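Mug tree that lost its mugs: what do you hang on it?

noeline_r
Cleared out the hall closet on Wednesday and found one of those white plastic stands, wide flat base with a post at one end and two pegs sticking out partway up. No mugs, obviously, the kids got to those years ago. I hate throwing out something that works, so it's been on the table all week (next to everything else I haven't found a home for!) and I can't decide if it's useful or just junk with pegs.

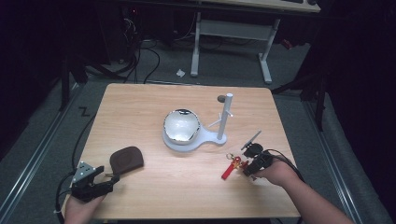

The stand with a metal bowl on it, oven mitt off to the left

The bowl sits on the round part of the base, so I'm thinking coins and bits in there and keys on the pegs. Anyone done this by the front door?

traswood40
Yes, and it lasted 7 days. Plastic is too light. You grab your keys in a hurry and the whole thing comes with you. Screw a hook to the wall and be done.

Amado Sison
Disagree with traswood, it depends what's in the bowl. Mine is full of change and it doesn't budge. I do think it belongs in the kitchen though, oven mitt on one peg, measuring spoons on the other, garlic in the bowl. If your mitt has no loop, sew one on from a bit of ribbon, takes two minutes.

kuria_lane
Garlic in a metal bowl right next to the stove?? Mine sprouted when I kept it there. Keep the garlic in a paper bag in a cupboard and use the bowl for tea bags or something.

Amado Sison
Never had one sprout on me but okay, tea bags :)

noeline_r
I rent, so no screws in the wall, sorry traswood. I like the weight idea. Would a bag of rice under the bowl look silly?

traswood40
It would look silly. Get a strip of that grippy shelf liner and cut it to the shape of the base, that way the bowl stays clear. I still say a hook. They make the stick-on kind for renters.

kuria_lane
Stick-on hooks took the paint off my last place, so test one behind a door first. Noeline, two pegs is not a lot if there are kids with keys too. How many sets are we talking?

noeline_r
Seven if you count the shed and my mother's place. Oh dear. Okay, kitchen it is, and I'm off to find some ribbon.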